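How I restring my lap harp without losing a whole weekend

I put off changing strings for years. Then a bass string let go in the middle of a tune one evening in March and I had no choice. I've done it plenty of times since, and my routine has settled down enough that I'm happy to share it (harpers with proper training, be gentle!).

You'll need a set of strings in the right gauges, small cutters, a tuning key, an electronic tuner and a soft towel. Lay the harp on the towel with the soundboard facing up. I buy my nylon from Graziella Melis, who labels every string by note, and that saves so much squinting.

Change one string at a time. I know it's tempting to clear the lot and give everything a good dusting, but the neck and soundboard are used to a certain pull, and I'd sooner keep most of it on. Slacken the old string with the key until it flops, unwind it from the pin, then push the knotted end back down through the soundboard and fish it out from behind.
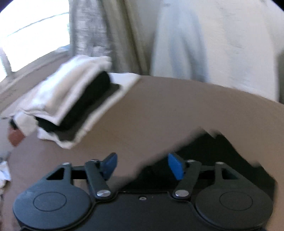
Now the knot. I tie a plain figure eight with a short offcut of thick nylon trapped inside it, and pull it down hard before it goes anywhere near the harp. Feed the free end up through the hole from inside the box and tug until the knot sits snug against the wood. My first few slipped, every one of them, and always at bedtime — so pull harder than feels polite.

Run the string up to its pin, leave 2 inches of slack for the winding, and trim. Thread it through the hole and turn the key so the coils lie side by side, not on top of each other. Three or four turns is plenty on the middle strings. The thin top ones need a few more.

Bring it up slowly. I stop a whole step below pitch, do the next string, and come back later. New nylon stretches like mad — mine needed tuning morning and night for 10 days last time, and the basses were the worst. Gwilym Ellis told me to leave the sharping levers down until everything holds, and I do.

Keep the offcuts in a jar. The thick ones make good anchors for next time.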